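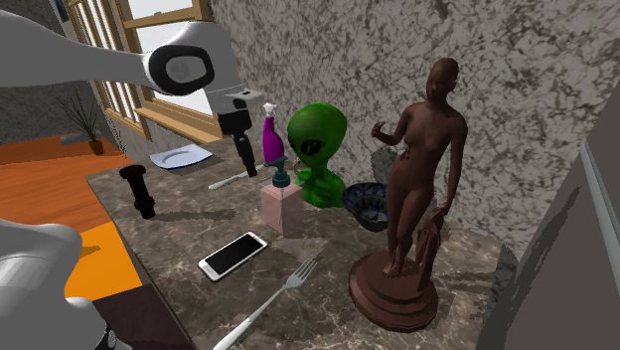
*Purple spray bottle on a dark veined marble countertop.*

# Countertop Care and Warranty: Frequently Asked Questions

Updated 2019-05-24

**Who is covered by the Lomside surface warranty?**
The warranty covers the original purchaser of a natural stone countertop installed in a private home. It may be transferred once, on written request, within 24 months of installation.

**How often should marble be sealed?**
Kitchen surfaces should be sealed every year. Bathroom surfaces may be sealed less often. Use a sealer made for natural stone and follow the directions on the label.

**Which cleaners may be used?**
Mild dish soap and warm water are suitable for daily care. Vinegar, lemon juice and bathroom descalers will etch marble and must not be used. Etching is not covered by the warranty.

**Will the stone match the showroom sample?**
Color and veining differ from slab to slab. Customers are invited to view and approve their slab at the Nadau yard before cutting begins. Appointments are arranged by Hạnh Kim.

**Can a chip be repaired?**
Small chips can usually be filled on site. The call-out fee is $106, payable at the time of the visit. Cracks running through the full depth of the slab are assessed separately by Yakubu Onyeka.

**How is a claim submitted?**
Send the completed Form 359, with proof of purchase, to the Claims Office. Claims received in December are processed in the new year.

**Are outdoor kitchens included?**
No. Outdoor installations require a separate agreement.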